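Baking Basics, Unit 4: Choux and Custard
Handout by Vimala Namboodiri

OK, so last time we got as far as the dough balling up in the pan, and a few of you wanted to know when to stop drying it. I go by the film on the bottom. Once you see a thin skin there, give it one more minute and get it off the heat!

Eggs next. Let the dough cool a bit first (I stir mine in the mixer bowl until it stops steaming), then add them a little at a time. For our class batch that's 100 grams of butter and 204 grams of beaten egg, but hold back the last spoonful until you've checked the dough. It should fall off the paddle in a slow, heavy V. Sena's was too runny in September and we ended up with very tasty pancakes.
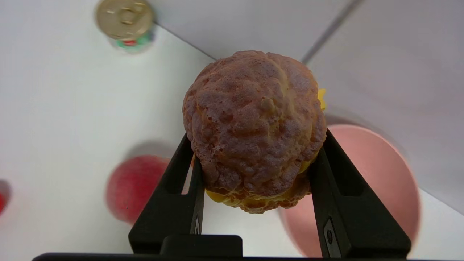
Now, crust. I love a craggy top, all bumps and cracks, with the smoother golden part down near the base. If you like a more even look, lay a disk of cookie dough on each one before baking. And please don't open the oven door early, I beg you. Pale choux will sink on you every time.

For filling, you can split the shell and spoon the custard in, or poke a hole and pipe. I split mine, so a bit of yellow shows along the seam and maybe squishes out the side, and I'm fine with that. Chill the custard well or it'll run everywhere.

For next class: read page 11, bring an apron, and tell Desta if you need the egg-free recipe.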